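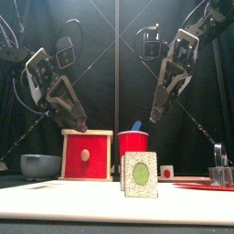

Attachment 1. Red wooden box, white tabletop

Ticket 104 — Undora support
Product: Tesix play kitchen set, bought with the Bastos box
Status: OPEN

Problem: order came in two parcels, second one short. Checklist says 12 play food pieces, I get 9. Also the slot on the box is too tight for the big Zevthorpe tokens, small ones go in fine. Box itself not damaged, no loose joints, paint ok.

Tried so far:
— emptied both parcels again, shook out the paper
— checked inside the cup and under the tray insert, nothing
— tokens in sideways, no. Did not force it

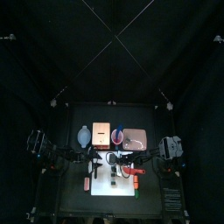

Attachment 2. Back row: blue bottle, slotted box, pink cup with blue stick, clear container with lid

Update Sunday, 5 pm. Got your reply, thanks. Yes I measured the slot, numbers are in the form you sent (second page, you have to scroll). The cable is mine, please dont log it as part of the set. Board is fine, keeping that whatever happens.

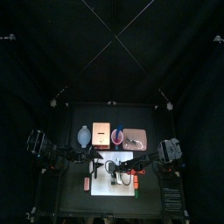 Went thru the checklist again line by line. Cup ok. Board ok. Still short on the food, same pieces as before. Your first reply said the sushi was probly missing too — its not, wrong line on the list.

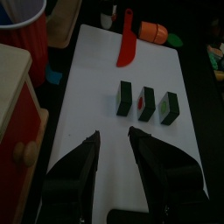 Attachment 4. Sushi on the board, plus red knife and orange piece

So please fix the ticket: sushi received, knife received. Need the 3 missing food pieces and an answer on the slot. Replacement box or bigger slot, either works. No refund. Same shipping address as the order.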